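How to Record Waste for a Licensed Cannabis Processing Site

This guide covers the waste log for a small processing licence. It assumes the site already holds a licence and has a scale with a current calibration certificate. The layout follows the Tosach template, version 5. Sites using Tenley or another stock system can use the same fields in a different order.

Before you start

Check the conditions attached to your own licence. Some licensing bodies ask for the weight before and after mixing; others ask only for the final weight. Where the two differ from this guide, follow the licence.

Step 1. Open a batch record

Give each batch of waste its own number. Do not reuse the number of the stock it came from. Enter the stock number in the source field, so that an inspector can trace the material back to the plant or delivery.

Step 2. Weigh the material

Tare the empty container, add the waste and record the net weight in grams. Split any batch over 400 grams into separate containers and weigh each one. Enter every reading on its own line.
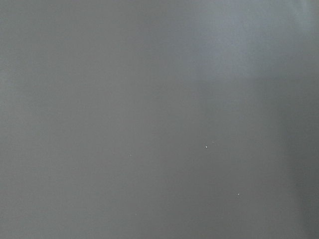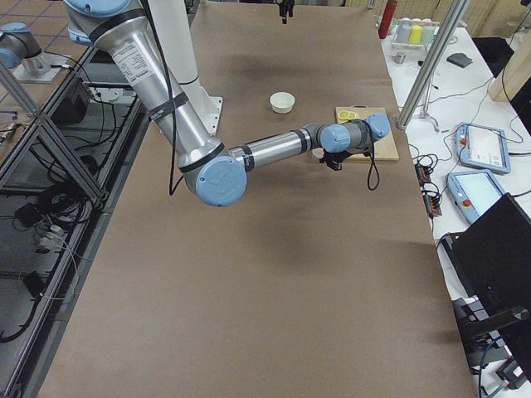 Step 3. Make the waste unusable

Grind the material and mix it with a non-cannabis filler, such as cardboard or soil, in the proportion your licence sets. Record the type of filler and its weight. Solvent waste must not go into this mix. It has a separate sheet, form 42 in the Tosach set.

Step 4. Hold and seal

Move the mixed waste to the locked store and fix a numbered seal to each container. At the Andcombe site the holding period is 14 days. Write the seal number in the log before the store is locked.

Step 5. Hand over

When the carrier collects, compare the seal numbers with the log and have both parties sign the transfer note. Keep the original with the batch record and send the copy with the load.

Correcting an entry

Strike through the wrong figure with a single line, write the correct one beside it, then initial and date the change. In Tenley, use Amend and leave the first entry in place. Deleted lines will show as gaps in the monthly export.

Last updated July 10, 2026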